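Teaching by Hand at Tudden

Small workshop trains its robot in a tiled house, with chairs and bricks for coursework

By Theerawat Kongkaew

LUIK — The first thing the operators at Tudden learn is to slow down. A person steering two robot arms by remote control tends to move at the speed of their own hands, and the arms pass every bit of that hurry into the recording.

"If you jerk, it learns to jerk," said the woman running the morning shift on 20th October. She had 11 recordings to make before lunch and had thrown away 2 of them by the time I sat down.

Tudden is a small company that records household tasks for other people's robots. Its customers send a list of jobs. The staff work through the list in a house with marble floors and a stack of orange bricks in the corner, and the finished recordings go to Gritora, which does the training. By the end of the last order the count stood at 291.

Furniture is harder than it looks. A folding chair has thin legs, a seat that tips and very few places where a gripper can push without sending the whole thing sliding. The operator has to come in low, touch the underside of the seat and feel for resistance through a controller that gives back only part of it.
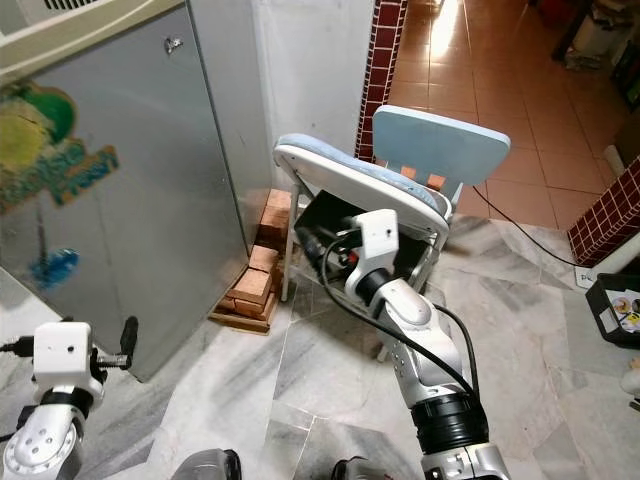 Tulier disagrees with the remote control part. You should put your hands on the arm and move it yourself, Tulier told me by phone, as the weight of the thing teaches you what it can and can't do, and no joystick will. The operators at Tudden have heard this before. They tried guiding the arms by hand in February and went back to remote control after a few weeks. With a person's hands wrapped around the wrist, they said, the wrist camera kept recording sleeves.

Both methods leave the same chore for the afternoon. Each recording is played back from every camera, and someone marks where the task begins and where it ends. Pauses longer than 4 seconds are trimmed. A pause usually means the operator was thinking, and a robot trained on it will stop in the same place for no purpose.

The small jobs are done down on the floor, over a white cloth spread across the tiles. Miniature bricks are a favorite with the staff and unpopular with the schedule. They are laid in staggered courses on a strip of cardboard, and a finger that arrives slightly too low can catch the cardboard before it reaches a brick. Operators are told to open the gripper wide, stop short, check the wrist view and only then close in. 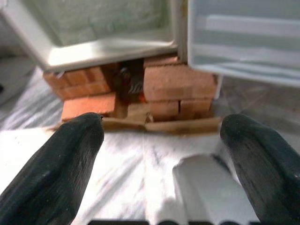
The wrist view of the miniature brickwork, with the gripper open.

New operators start on bricks after a week of practice with soft objects. The pay is hourly, which the morning operator thinks is right. Paid by the recording, she said, people would rush.

The next list from Gritora has drawers on it.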